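Ticket 221 – hand gripper no. 2, right jaw lagging behind the left
Logged: June 7, 2021
Status: open, waiting on parts

Hello again, me with the Stilla gripper. Short version: when I squeeze the trigger the left jaw comes in first and the right one turns up a moment after, so anything round gets shoved sideways before it's properly held. It's worse on small things. I've been doing my checks on fruit as usual.

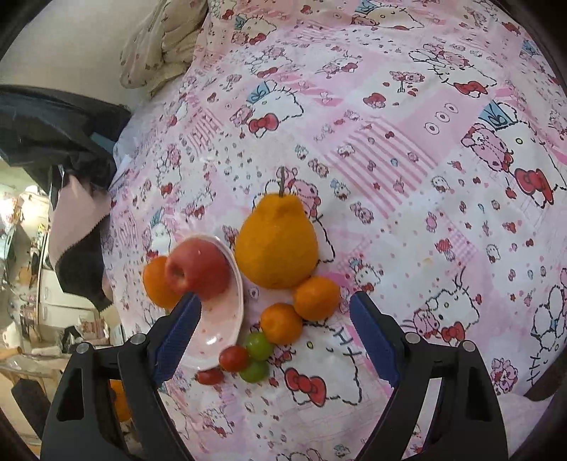
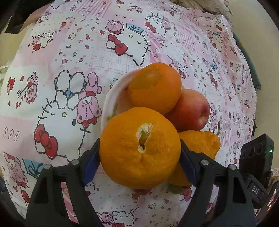
I started with the linkages, as that's what the Farklow notes tell you to do first. All the bolts on the trigger side were snug, so I moved up to the jaws and went round the pivots one at a time with the small driver. Each jaw has two of those round silver pins, and on the right jaw the outer one had a tiny bit of play in it (you can feel it with a fingernail, you can't really see it). I nipped it up an eighth of a turn and tried again. Better for big fruit, and with the blue pads on opposite sides of the large orange one I could lift it without it twisting. Small oranges still rolled.

Things I've tried since, more or less in order:

- Swapped the two pads over. No change, so it isn't the pads. They're a bit shiny at the tips but the texture is still there.
- Wiped the slots out with a dry cloth. Got a fair bit of fluff out of the left one!
- Backed the pivot off again to see if the fault came back. It did, so at least I've got the right spot.
- Put a new washer on the outer right pin. Lasted 30 squeezes, then the play crept back in.
- Put everything through the 20-squeeze test twice. First go it was fine up to the twelfth, second go it was late from the start.

My guess is the hole in the arm has worn oval and the pin is fine. I had the same thing on gripper no. 1 in January, ticket 1779 if anybody wants to dig it out, and that one needed a new arm in the end – tightening only ever bought me a few days. I'd sooner not go through all that again if we can skip straight to the arm.

Update, same afternoon. Took the right arm off altogether and held it up to the window. You can see a sliver of light past the pin on one side, and there's none at all on the left arm. So yes, oval hole. I've put it back together with a dab of the thick grease to take up the slack, which I know isn't a repair, but it lets me carry on with apples and the bigger citrus. I'm leaving tomatoes and the like alone for now, as it pinches them off centre and they just squirt away.

Also, and this might be nothing, the trigger cable sits a bit longer on no. 2 than on the Nondlow pair. I had a go at shortening it by one notch and the jaws wouldn't open all the way, so it went straight back to where it was. If there's a proper length for it I'd love to know, the Lenz sheet only gives the figure for the old handle.

What I need, please:

1. One right arm, black, the slotted kind (the solid ones foul the pad screws).
2. A spare outer pin, in case it's marked once I get it out under a lamp.
3. Somebody to tell me whether both arms ought to be changed together. I've only ever done one side and the new one was noticeably stiffer for the first week.

I'll keep the old arm in the drawer with the washers. Will run the 20 again when the parts come and add the numbers to this ticket.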